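Early Years Literacy Practitioners (two posts)

Tunstall Road Children's Centre
Managed by the Minuma Learning Trust

Posts available: 2
Hours: 15 per week, term time, with the possibility of additional hours during school holidays
Contract: Fixed term, one year from October, subject to a probationary period
Closing date for applications: August 17, 2018

The Minuma Learning Trust wishes to appoint two Early Years Literacy Practitioners to join the staff of the Tunstall Road Children's Centre. The Centre offers sessions for children between the ages of three and five and their families, and is registered for 40 places. Many of the families who attend speak a language other than English at home.

The successful candidates will plan and lead short daily sessions in early reading and mark-making, working with small groups and with individual children. They will report to the Centre Manager and will work alongside the nursery team. The posts would suit either experienced practitioners or recently qualified applicants who can show a strong interest in early language.

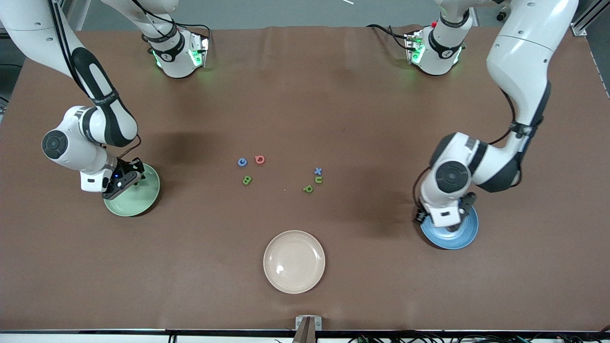 Foam letters and a beige plate on a brown tabletop.

Main duties

Planning and delivering activities that help children to hear, say and recognise letter sounds.
Keeping clear written records of each child's progress and sharing these with parents and carers.
Running the Lakia story library, which lends picture books and story bags to families, and keeping its catalogue up to date.
Preparing materials for sessions and leaving rooms in good order for other users of the building.
Attending staff meetings and training as required by the Trust.
Following the Trust's policies on safeguarding, health and safety, and equal opportunities at all times.

Person specification

Applicants must hold a relevant childcare or teaching qualification at Level 3 or above. They should have experience of working with children under five, whether paid or unpaid, and a sound understanding of how spoken language develops. Good written English is essential. The ability to speak a second language is desirable, as is a current paediatric first aid certificate. Training in first aid will be provided where necessary.

Terms and conditions

Salary will be paid in line with the Trust's support scale, according to qualifications and experience. Staff are entitled to join the Trust's pension scheme. Sessions take place in the mornings, and postholders may occasionally be asked to work at our second site, Tirkov House, for which travel expenses will be paid.

The Trust is committed to protecting the welfare of children. Both appointments are subject to satisfactory references and an enhanced criminal records check.

How to apply

Application forms may be collected from the Centre reception or requested by post. Completed forms should be accompanied by a supporting statement setting out how the applicant meets the person specification. A curriculum vitae will not be accepted in place of the form. Applications received after the closing date will not be considered.

Shortlisted candidates will be invited to an interview and asked to lead a short story session with a small group of children. Applicants who require any adjustments in order to attend should state this on the form.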